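Celeste Matos

By Natália Mendes
4 Mar 2024

Celeste Matos is a bassoonist, teacher and arranger, best known as the longtime principal bassoon of the Vunedside Chamber Orchestra and as a founding member of the Loureiro Quintet, the wind group with which she has toured and recorded for most of her working life. She is also the author of a widely copied set of daily exercises for the low register of the bassoon, and of a large body of arrangements, many of them made for student players who had nothing suitable to play and asked her, sometimes rather shyly, whether she might write them something.

Early life and training

Matos grew up in Vunedside, in a house above her parents' shoe repair shop, and has often said in talks that the first low sounds she loved were the machines downstairs. She began on the recorder and moved to the clarinet, which she played cheerfully and without much distinction until she was fourteen. The town's youth band had been given a bassoon by the family of a former player, and it had been lying in a cupboard for several seasons with a cracked bocal and no reeds. The bandmaster asked for someone with long fingers. Matos, by her own account, did not have long fingers but put her hand up anyway.

She taught herself from a fingering chart for the better part of a year before she had a proper lesson, and picked up a number of habits that took a long time to undo (she held the instrument much too far across her body, and tongued nearly everything the same way, hard). Her first regular teacher, a retired orchestral player who lived two train rides away, made her play long tones for a whole autumn. She has kept the notebook from those lessons, and pages of it are reproduced at the front of her exercise book, complete with the coffee rings and a shopping list.

After conservatory studies she spent several seasons as a substitute player, which is a hard way to earn a living but a very good way to learn the repertoire. She played second bassoon and contrabassoon in theater pits, in church concerts and on one long tour of light opera, where she learned to make reeds on moving buses.

Vunedside Chamber Orchestra

Matos joined the Vunedside Chamber Orchestra as second bassoon and moved up to the principal chair two seasons later. The orchestra plays most of its concerts at Pisier Hall, a former grain exchange with 234 seats on the main floor and a shallow balcony, and players who have worked there will tell you at length about its sound, which is kind to low instruments and a little cruel to the violins. Matos liked it from the start. She sat in the same spot for so many years that a patch of the stage varnish wore away under her seat strap.

Her solo appearances with the orchestra have included the Mozart and Weber concertos and several of the Vivaldi concertos, of which she is especially fond. She has spoken warmly of the slow movements, and has more than once asked for one as an encore when the audience might have expected something quicker. She also took part in a complete run of the Haydn symphonies over many seasons, a project that she has described as the happiest stretch of orchestral playing she ever had, partly for the jokes Haydn gives to the bassoon and partly for the company of the horn section, who brought cake.

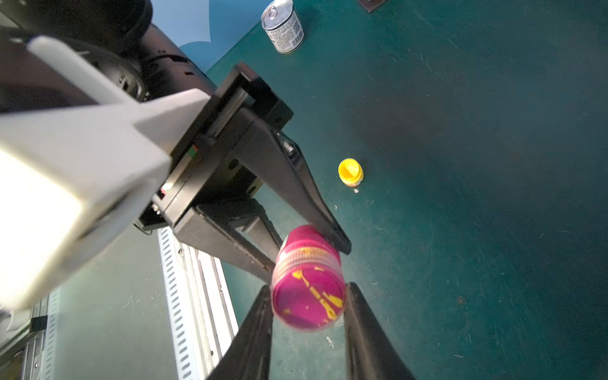 A black gripper holding a magenta bottle over a dark teal tabletop.

The Loureiro Quintet

The Loureiro Quintet was formed by five members of the orchestra who had been asked to fill a gap in a spring program. They took their name from the street where they rehearsed, in a room over a bakery, and they kept the name after the bakery closed and the room was turned into an apartment. The group has the usual lineup of flute, oboe, clarinet, horn and bassoon. Its early programs leaned heavily on Reicha and Danzi, and the players have never been embarrassed about this, though they began before long to add Nielsen, Ibert, Barber and Hindemith, and to ask living composers for new pieces.

The quintet is known for rehearsing slowly. A new work may be kept in hand for a full season before it is played in public, and it is common for the five of them to swap parts on the stand so that each can see what the others have to deal with. Matos makes the practice scores for this herself, in pencil, and later in very neat ink.

The group's first recording was pressed in a run of 1000 copies, sold mainly from a folding table at the back of concerts. It was reissued with two extra tracks after the first run had gone. Later recordings have covered the wind music of Taffanel, Klughardt and Onslow, along with a disc of Matos's own arrangements of keyboard pieces by Scarlatti and Seixas. That last disc has become a favorite of amateur groups, who like to play along with it, and the liner notes kindly give the tempos.

Teaching and the Flunden course

Matos has taught privately since her student days, and every October she directs the bassoon and contrabassoon classes at the Flunden wind course, held in a village school that empties out for the autumn break. The course takes players of all ages and nearly all levels. Mornings are given over to reeds and slow practice, afternoons to chamber music, and in the evenings everyone who can still feel their lips is welcome to play through larger pieces in the gymnasium. The last evening has always been a bassoon ensemble, with whoever is there, in arrangements that Matos finishes (sometimes only just) during the week.

As a teacher she is remembered for her patience and for her dislike of shortcuts. She asks beginners to sing each phrase before they play it, and she will not discuss fast passages until the student can play them at a walking pace with a sound worth listening to. She is less strict about reeds than many of her colleagues. Her view is that a player should have two that work and stop fussing, and she has been known to take a knife out of a pupil's hand.

Several of her former students hold posts in orchestras and military bands. Many more play for pleasure, and a good number of those come back to Flunden year after year and have done so long enough to bring their children.

Arrangements and writings

The exercise book, Low Notes Every Morning, began as a stack of loose sheets handed out at lessons. Photocopies traveled a good deal farther than Matos had planned, often without her name on them, and she at last agreed to have the sheets engraved and bound. The first printing of 3000 was followed by a revised edition with corrected fingerings for the lowest notes and a new section on playing softly below the staff, which is where most of us come to grief. The exercises are short. Each fits on a single page, and each ends with a little tune, usually a folk song or a bit of a hymn, so that the student finishes by making music.

Her arrangements include trios and quartets for bassoons, a suite of dances for wind quintet, and a number of pieces for bassoon and small organ written for a church in Vunedside where she plays at weddings. She has been reluctant to call herself a composer. A handful of original pieces exist all the same, among them a lullaby for contrabassoon and harp that is heard now and then at recitals and is every bit as odd and tender as it sounds on paper.

Instruments

For most of her career Matos has played a German-system bassoon of dark maple bought secondhand from a colleague who was retiring to keep bees. The youth band's old instrument, repaired and fitted with a new bocal, is still in use in Vunedside and is lent each season to a beginner.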